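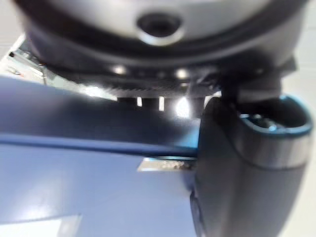

Heather Prendergast asked at the close of the previous session whether a book may be laid flat in a closed cupboard for a whole term, or whether it should always stand upright. The question is a fair one and it forms the starting point of this unit.

Care of Reading Materials
Unit 2: Cupboards, Doors and Shelves
Handout prepared by Dymphna Fahy
Issued 04/11/2019

The previous unit dealt with open shelving. The present unit is concerned with the low wooden cupboard with two doors, of the type found in many classrooms and study halls. Students should have read the Calov notes on shelf loading before attending, and should bring the measurements taken in their own buildings.

2.1 Flat or upright

A book of ordinary size is best kept upright, with its neighbours close enough to support it but not so close that the covers rub. Large or heavy volumes may be laid flat. When books are laid flat the widest goes at the bottom, and the pile should remain low enough to be lifted out in one movement. A flat pile may be left for a term without harm if nothing is placed on top of it and the shelf beneath it is level.

Where a cupboard has a single fixed shelf, the height of the upper compartment usually settles the matter. In the Dralton cupboards used for the practical work, the depth of the shelf is 200 mm at its narrowest point. A book 160 mm wide will stand with its spine a little way back from the front edge. Wider books should be tried in place before any decision is made.
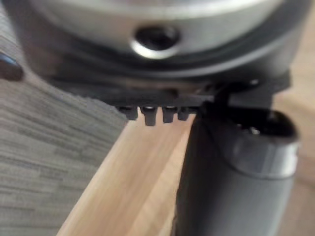
Figure 2. Light wooden board, with the plate and housing in front.

2.2 Wooden surfaces

Wooden shelves and tops should be wiped with a dry cloth before books are returned to them. Polish must not be used on any surface that will touch a cover. Students who find rough places along the front edge of a shelf should report them in writing and leave the shelf out of use. The edge of the top deserves the same attention, as books are often rested there while the doors are being opened, and a splinter will mark a cloth binding very
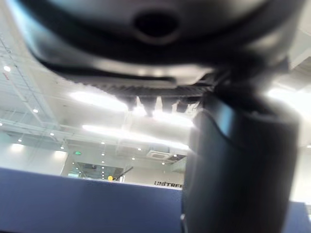
quickly. Light should also be considered at this stage. In a large, bright hall the top of a cupboard is a poor place to leave books overnight, and dark blue and red cloths are known to fade along the spine.

2.3 Placing and removing books

Both doors are to be opened fully before anything is moved. A half-open door catches the corner of a wide book and obliges the person to twist the wrist. Not more than two books should be carried together. They are held from beneath, with the thumb resting against the covers, and are kept level until they have passed the front edge of the shelf.
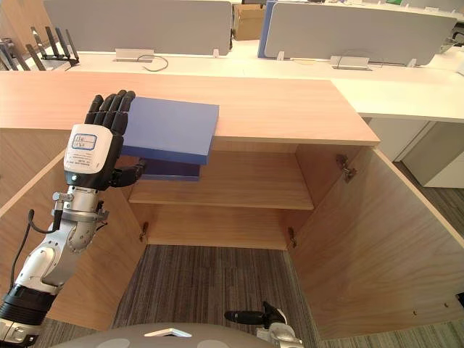
The upper compartment is filled first, from left to right, and the lower compartment is kept for items in less frequent use. Kevin Ní Chonaill has drawn attention to the habit of pulling a book by the top of its spine; this is to be avoided in all cases. The books on either side are pushed back slightly and the required volume is grasped at the middle.

2.4 Work to be submitted

Each student will prepare a plan for one cupboard, showing the contents of both compartments and the direction in which the doors open. The plan should be accompanied by a written account of 500 words. Work is to be handed to Cillian Cronin, who will also lend copies of the Baluyot shelf chart on request.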